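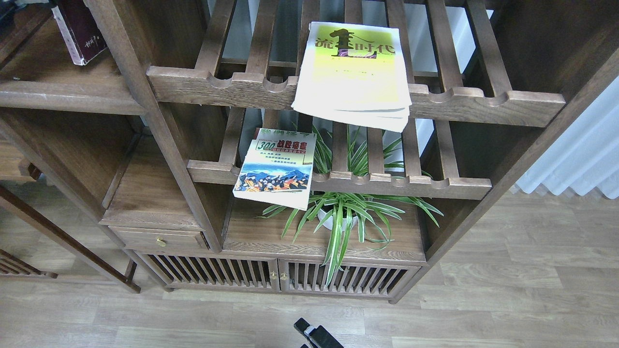

# Styling a slatted shelf with books, magazines and a trailing plant

I love slatted shelves. I've had one or another in every place I've lived, and I still get a little jolt of pleasure when the light comes through the bars in the afternoon. They are also awkward things to live with! Small objects tip over, books sag, and a plant put in the wrong spot will spend its life trying to climb through the gaps. After years of moving things up a tier and down a tier, I've settled on a way of doing it that looks relaxed and takes less than an hour.

The method works for any stepped unit with bars and a bit of a rail along the front. Mine is dark brown wood with scalloped rails, a proper old-fashioned piece, and we call it the Rulach after the village where we found it (the seller had no other name for it and neither did we). If yours is pine or painted, carry on just the same.

## What you need

- a soft, dry paintbrush, the sort you'd use for gloss
- two cloths, one for damp and one for dry
- a small stack of magazines or paperbacks
- one paperback with a cover you like looking at
- a leafy plant in a small pot
- a saucer or a cork mat
- furniture wax, if the wood is looking thirsty

## Step 1: Take everything off

Everything, including the thing at the back you've stopped seeing. Put it all on a bed or a table and have a good look at the bare shelf. I always find I'd forgotten how nice the wood is. Run a hand along each bar while you're there and feel for any that twist or rattle. A loose one wants a dab of wood glue and a night to set before you put weight on it again.

## Step 2: Clean between the bars

Dust on a slatted shelf doesn't lie on top where you can get at it. It clings to the sides of the bars and gathers in the curves of the rail. Start at the top tier and work down with the dry paintbrush, flicking towards you. Go into each notch of the rail and give the brush a quarter turn. It's oddly satisfying, and I usually have the radio on and end up doing the skirting board as well.

Then wipe with a cloth that has been wrung out hard. Go along the bars, with the grain, and follow straight away with the dry one. If you're waxing, put on a very thin coat, leave it for twenty minutes or whatever the tin says, and buff it up. Don't forget the undersides of the upper bars, which are right at eye level when you sit down!

Brass knobs just want a rub with the dry cloth. I like mine a bit dull, but polish away if you prefer a shine.

## Step 3: Find the plant's place first

Most people start with the books and squeeze the plant in at the end. Try it the other way round. The plant is the biggest shape and the only one that is going to grow, so it gets first pick.

A spider plant is a joy for this. The leaves arch out in every direction, the stripes show up beautifully against dark wood, and it forgives a great deal of neglect. Stand it on the solid surface under the slats, where there is a flat base for the pot, and let the leaves do as they please. A few will poke up between the bars of the tier above and a few will hang over the front edge, and the whole unit suddenly looks as if it has been there for ages.

Choose a small, plain pot. White is lovely with striped leaves, and once the plant fills out you'll hardly see it anyway.

A few things I've learnt about keeping it happy:

1. Put a saucer or cork mat underneath, even if the pot has no hole. Pots sweat.
2. Take it to the sink for watering and let it drain there before it goes back.
3. Turn it a little each time so that it doesn't lean to one side.
4. Ease any trapped leaves out from between the bars before you lift the pot. Go slowly, they crease.
5. Snip brown tips off at a slant with sharp scissors.

From September I water far less and move the whole thing nearer the window if the room is gloomy.

## Step 4: Lay a stack on the top tier

Now for a bit of colour. A flat stack of paperbacks or magazines across the bars is the simplest thing in the world and it looks wonderful, especially if the top cover is bright. I'm very fond of a sharp yellow-green against brown wood. Sort through what you have and be shameless about putting the best cover on top, whatever the reading order ought to be.

Lay the stack across several bars so that the weight is shared. If the shelf is shallow, the pile will hang out over the rail, and soft covers will droop a bit. I rather like the droop, it looks as though somebody has just put them down. If you don't, there are a couple of cures:

- Slip a piece of stiff card, cut slightly smaller than the covers, under the bottom one.
- Turn the stack so the spines face front, where the paper is stiffest.
- Thin the pile out. Glossy magazines are much heavier than they look.

Swap the order now and then so that the same one isn't always at the bottom taking the print of the bars. My friend Tzu-hsuan Hsiao keeps years of magazines on a shelf like this and moves the bottom copy to the top whenever she dusts. Hers are immaculate. Mine are fanned and a bit tatty at the corners, and I can live with that.

## Step 5: Lean one book on the lower tier

One book at an angle changes the whole feel of the shelf. Put it on the lower tier, to the left or right of the middle, and let the front rail hold it. You want the cover tilted enough to be seen from a chair. A picture cover is best: mountains, a blue sky, a crowd, anything with some life in it. Lettering is good too, and a cover in big bold characters can be as handsome as a print.

Three things to check before you step back:

- **Does it slide?** Give the shelf a gentle nudge. If the book slips, a tiny blob of white tack on the corner that meets the rail will hold it.
- **Is the plant touching it?** Damp leaves and paper don't mix. Tuck the leaf under or move the book along a bar or two.
- **Can you get it out with one hand?** It should still be a book that someone can pick up and read.

I change mine every few weeks. At the moment I'm working through a pile from Skolier, the second-hand shop at the end of our road, where the paperbacks live in crates under the table and you have to get down on your knees for the good ones. Well worth the dusty trousers.

## Step 6: Leave some of it bare

Resist the urge to fill the rest! The gaps are the best part of a slatted shelf. A pale wall behind dark bars makes its own pattern, and you lose it the moment you line up a row of ornaments. If the unit stands in front of something busy, pin a plain sheet of light paper behind it and see what a difference it makes.

Anything small belongs in a drawer if you have one. Spare keys, scissors for the plant, the matches, the pen that works. Things with narrow feet are hopeless on bars, and I have fished enough of them out from behind the Rulach to know.

## Step 7: Sit down and look

Make a cup of tea and sit where you normally sit. Shelves get arranged standing up and looked at sitting down, and the two views are quite different. I nearly always shift the stack a little to one side at this point, and turn the plant so that its longest leaves fall forwards.

## If something isn't working

**It looks top-heavy.** Halve the stack on the upper tier, or use a paler cover.

**The books are curling.** The shelf may be catching direct sun or sitting above a radiator. Lay the curled ones flat under something heavy for a few days and move the unit along the wall if you can.

**The plant has gone pale.** Usually too much sun. Bring it back from the window for a while.

**The unit wobbles.** Check the floor before you blame the shelf. A folded bit of cardboard under one foot sorted ours out when we lived in Hokbridge, where none of the floors were level, and it stayed there until we moved.

**There are stripes on the bottom magazine.** Those are dents from the bars. Put the card liner from Step 4 underneath and they won't get any deeper.

Next on my list is the tall corner unit in the hall, with only five bars to a tier and gaps you could lose a slipper through. I'm going to try it with a fern.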